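How Do You Test a Robot Hand?

A robot arm is not much use without something on the end of it. The part that picks things up is called a gripper. Some grippers have two stiff fingers. Others have soft rubber fingers or a suction cup.

Which one is best?

That depends on the job. Yuzhen Qian tests grippers at a workshop called Drutberg. In July she compared two of them, the Jolley and the Quan. Each one had to pick up the same objects, over and over, 940 times in all.

The Jolley has stiff fingers. It was good with blocks and boxes. The Quan has soft fingers. It was slower, but it squashed fewer paper cups.

What about the camera?

A gripper can't see. A camera tells the robot's computer where the object is, and the computer – called the controller – tells the arm where to move. If the camera is in a bad spot, even a good gripper will miss.

The hardest test

Both grippers had trouble with cable. A block keeps its shape, but a cable bends a new way each time it is touched. Loops cross over other loops, and it is hard for a camera to tell which one is on top.

People use both hands for this job. One hand holds the loops that are already gathered, and the other pinches the next piece of cable. 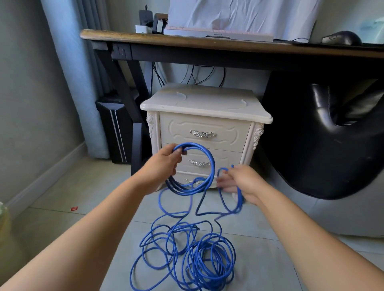

Try it yourself

Put a long piece of string in a heap on the floor. Now pick it up using one finger and one thumb on each hand. Then try with one hand only. Which way is faster?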